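A morning with the sorting arms at Mitdale

I'd been promising myself a trip to the Mitdale workshops for ages, and when Nidia Salazar finally wrote to say there was a space on the small group visit, I said yes before I'd even looked up the trains. (Two changes, and a bus that only goes once an hour, so check before you set off!)

If you haven't come across Mitdale, it's a low brick building behind the old dairy, shared between a few small outfits. The one we'd come for is called Hurnirari, which I still can't say properly. They build and look after little sorting cells: a table, a pair of robot arms, some plastic bins, and a lot of patience. I'd pictured a great big hall with yellow machines behind fences. What we got was a white room not much larger than my kitchen and dining room put together, and tea in proper mugs.

Getting in

You sign in at the side door and leave your coat and anything dangly on the hooks. Scarves, lanyards, long necklaces, the lot. Nidia was quite firm about it and I had to tuck my glasses cord down my jumper. Then there's a short talk about where the stop buttons are. Everyone had to point to the nearest one from where they were standing, and I got mine wrong first time.

There were six of us, mostly people who mend things for a living or used to. One chap had come from Destel, where they've got a cell of the same sort on order, and he asked all the questions I'd have been too shy to ask.

The cell itself

Suleiman Okonkwo looks after the cell day to day, and he did most of the talking. The job is simple enough to explain: small things have to be picked up and moved from one bin to another, over and over, and the bins get swapped about so the arms have to cope with different jobs. The cell has done 800 hours since it was put in, he told us, and he's got every one of them written up in a fat green logbook. He handed it round. I love that sort of thing. Somebody had spilt coffee on page 174 and drawn a ring round the stain with the date next to it.

Most of his work, he said, is bins. If a bin has crept along the table even a little bit, the gripper comes down on the rim, and then you've got a cross arm and a dented finger. So the first thing he does each morning is push everything back to its place by hand, and then he sends each arm down slowly into its bin and watches where the tip ends up. He likes it close to the floor of the bin without pressing on it. We crowded in to see, and he kept having to shoo the Destel chap's elbow away.

The gripper goes on the end of the wrist, and it has its own label so that he knows which one he's dealing with when he writes it up. The one nearest me was 155-8. The thin black cable was the bit he wanted us to look at. It comes out of a ridged connector on the wrist and loops across to a little silver plug on the side of the gripper, and according to Suleiman it gives him more bother than everything else on the table put together. If the loop is too tight it tugs when the wrist turns, and if it's too generous it catches on things. He checks the plug by feel, with the arm stopped, and he won't let anyone else do it for him.

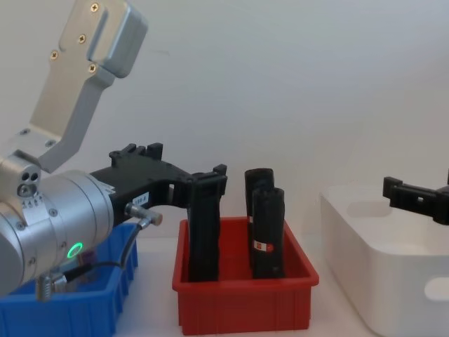 Fingers, screws and spares

After the tea break (ginger biscuits, very good) we moved over to the repair bench, which was my favourite part. Suleiman tipped out a tray of old fingers for us to handle. They wear at the tip first, and you can feel it with your thumb before you can see it. He gives a set 10 working days and then swaps it whatever it looks like. The spares are kept in a drawer with a paper slip in each bag, and the slips were up to number 306.

He took us through a finger change on a gripper he'd clamped to the bench. Arm off, cable off, then the finger, and a wipe of the seat with a dry cloth before the new one goes in. He does the screws up by hand until they just bite, goes back to the first, and only then tightens them properly. I had a go! I dropped a screw almost at once, and Nidia produced a magnet on a stick from her top pocket without even looking up from her conversation, so I don't think I was the first.

The bracket screws get looked over once a week. I asked whether he puts anything on the threads and got a very long answer, most of which I've forgotten, but the short version is that he used to and now he doesn't, and he puts a dab of paint across the head on the bench units so he can tell if one has moved. The Destel chap thought that was old-fashioned. They went at it for a good ten minutes and I ate another biscuit.

What goes wrong

I asked for his worst day and he didn't have to think. The week they first ran both arms together, one had been told the wrong height for a bin that had come in from Workneh, who supply them, and it tried to put things down through the side. No harm done apart from a split bin and a snapped finger, but it took him an afternoon to work out that the arm was fine and the bin was simply taller than the old ones. Now he measures every new bin with a steel rule before it goes anywhere near the table, and writes the height on the bottom in marker.

Otherwise it's dust, plugs working loose, and people borrowing his hex keys.

If you fancy going

The visits are free but you do have to book, and they only take small groups. The next ones are meant to be in May, and Nidia puts the dates up on the board by the side door as well as sending them round. Wear flat shoes, as you're standing for over two hours, and bring a notebook. The café opposite does a decent cheese toastie but shuts at two, so I ended up eating a bag of crisps at the bus stop.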